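Print this story | E-mail this story

The Trial Month

The man from Sisidico wanted 335 a month for it, and he said the number as if he were doing Refugio Villalobos a favor.

"Does that include the bottles?" Refugio asked.

"It includes service calls." Simão Magalhães had set the contract on the bar, turned to the signature page. "Three a year. You get 30 days to send it back."

"And if I want it gone in three?"

Simão laughed. Refugio didn't. His cousin Wenceslao had bought an ice machine from a man who laughed like that, and it was still out behind the Junesmont with a tarp over it.

"Who talks to the customers?" he said.

"You do. It pours, you talk."

"I do both now."

"Sure — but you get tired."

Refugio pulled a stool up to the white table and sat with his arms folded. Simão tapped at his tablet and told him to watch the left hand. 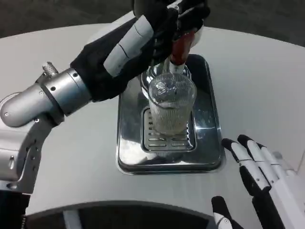

The left hand pours over the drip grate.

He watched the bottle, mostly. He had been cheated by enough bartenders to know where to look.

"What's the other hand for?" he said.

"Balance. Garnishes, with the next update."

"When's that?"

"May," said Simão, and began looking for his pen.

Refugio picked up the contract and started again from page one, moving his lips as he read.

Last updated: May

Contact | Copyright Zavala Stories | Back to top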